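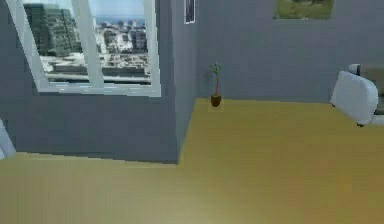

Figure 4. Rendered view from a simulated room in the Drullden set. A small potted plant stands on the floor near the base of the back wall.

4. Collecting the navigation episodes

4.1 Rooms and viewpoints

All episodes used to train the policy were gathered in simulation. The Drullden set contains 55 rooms, each with fixed walls and windows and a pool of movable furniture and small objects. Wall and floor colours are drawn separately for each room, so that a grey wall may meet a yellow floor in one room and a white floor in the next. The view outside a window is a flat texture placed behind the glass. It carries no depth, and any depth value returned through a window is masked before training.

The viewpoint is raised, at a height we kept constant over the whole collection. At this height the line where the wall meets the floor stays visible over most of the room, and small floor objects are seen against the floor instead of against the wall. In rooms with a protruding wall section, such as the one in Figure 4, the floor line changes direction at the corner. Early versions of the policy cut these corners too closely, and we therefore raised the share of start positions from which such a corner is in view.

Images are rendered at low resolution and stored with lossy compression. A comparison on nine rooms with uncompressed storage showed no difference in success rate that we could separate from variation between training seeds, and the compressed format was kept.

4.2 Instructions and demonstrations

Each episode pairs a start position with a short written instruction naming a goal object. Instructions were written by operators who had the first view in front of them and a list of the objects in the room. For a view like that in Figure 4, usable instructions include "go to the plant" and "stop in front of the green landscape picture". An operator could reject a start position if no listed object could be named without ambiguity. Objects that were visible only in part were permitted as goals if the operator could still name them; the white chair at the right of Figure 4 qualifies under this rule, while the pale shape at the far left does not.

The operator then drove the simulated base to the goal using the Zulley interface, which offers four discrete actions: forward, turn left, turn right and stop. Episodes were limited to 60 actions. An episode that reached the limit without a stop was discarded, as was any episode with a collision. Operators were not shown the map. An earlier round in which the map was displayed gave shorter paths, but the resulting policy made turns that could not be explained by anything in its own view, and it performed poorly in rooms held out from training.

4.3 Small and distant goals

Small goals caused most of the labelling errors. A potted plant seen across a broad floor takes up very few pixels, and its stem and leaves may blur into the wall colour behind them. Two changes were made in response. First, the object list shown to the operator was ordered by projected size, smallest first. Second, a second operator replayed every episode with a small goal and confirmed the object named. Disagreements were settled by removing the episode.

Many objects in the set cast no noticeable shadow, so contact with the floor must be inferred from position alone. This is a known limit of the renderer. We did not add shadows after the fact, and the effect on transfer to real floors is taken up in Section 6.

4.4 Splits

Rooms, and not episodes, were assigned to the training and test splits. Wall pictures were treated with some care. They are distinctive, and a policy can learn to recognise a room from a single picture and recall a path instead of reading the instruction. Pictures were reshuffled among rooms between collection rounds. The held-out Orozco rooms use pictures and window textures that occur nowhere in training.

Shares: 9 | Comments: 3

Comments

brendix_user: Was the collision check run on the base footprint or on a single point? We tried something similar in Brendix and the two gave quite different discard rates near wall corners.

Perla Trujillo: Footprint, with a small margin. The margin is in the appendix table.

t.m.: Section 4.2 should say whether turns count towards the action limit. I assume they do.

Contact the authors | Copyright the authors | Back to top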